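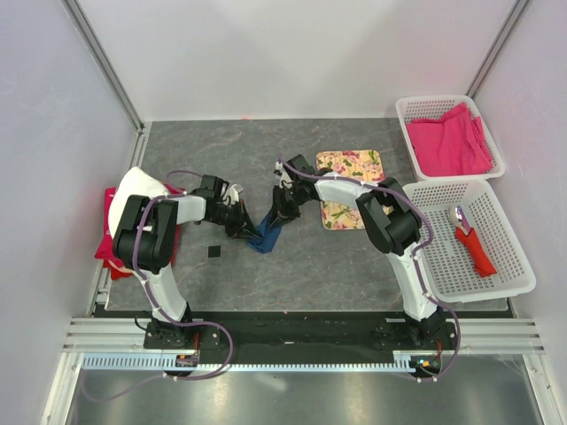

Dretmont Overnight Hand Balm
Tovton Skin Care | Hands and Nails

Dretmont Overnight Hand Balm is a rich, unscented balm for dry hands and rough cuticles. It is intended for use at bedtime and may be worn under cotton gloves. The balm is thicker than the Dretmont Day Lotion and leaves a light film on the skin, which most users will find too heavy for daytime.

Product details
Item number: 196
Size: 115 ml jar with screw lid
Texture: firm balm, softens on contact with skin
Fragrance: none added
Color: pale yellow
Suitable for: dry to very dry skin on hands, elbows and heels
Not suitable for: face, broken skin, children under 4

How to use
Wash and dry the hands. Take a small amount of balm, the size of a pea, and warm it between the palms. Spread it over the backs of the hands first, then work it into the knuckles and around each nail. Allow the balm to settle for several minutes before touching bedding or paper. In the morning, rinse with lukewarm water if any film remains.

Customers who have not used a balm of this type before are advised to begin with every second night. A smaller amount is usually enough after the first week.

Ingredients
Shea butter, sunflower seed oil, beeswax, glycerin, oat kernel oil, vitamin E. The beeswax makes this product unsuitable for vegans. Customers who prefer a plant wax may order Yimer Hand Balm, which is softer and is sold in a tube.

Patch test
Apply a small amount to the inside of the wrist and leave it for a full day. Do not use the balm if redness or itching appears. Customers with a known allergy to bee products should not use it. 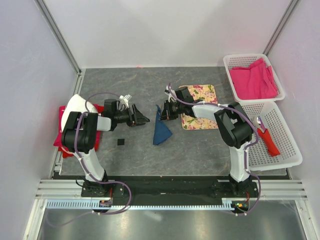
Glenys Tindall writes that she has used the balm every night since March and that the skin around her thumbnails no longer splits. She found the first jar hard to scoop in a cold bedroom and now keeps it in a drawer near the radiator. She would like to see a smaller size for travel, and she gives the balm a lower mark for the gloves, which have to be bought separately.

Tovton thanks her for these remarks. A travel size is not planned at present. The balm does become firm in cool rooms, and this has no effect on its quality. It may be kept at normal room temperature but should not be placed on a heater or in direct sun, where it may melt and set again with a grainy texture. A grainy balm is safe to use and will smooth out when rubbed between the palms.

Storage and shelf life
Keep the lid closed. Use within 12 months of opening. The batch code is printed on the base of the jar and should be quoted in any question about the product.

Related items
Dretmont Day Lotion, pump bottle
Yimer Hand Balm, tube
Corell Cotton Gloves, one pair, washable
Corell Nail Brush

Orders and returns
The balm is sold singly or by the case. Salons ordering for resale should use the trade form and allow extra time for delivery. Unopened jars may be returned within 30 days with the packing slip. Opened jars are accepted only where the product is faulty or has caused a skin reaction, and the customer is asked to describe the problem briefly on the return form.

Page last revised 2021-06-09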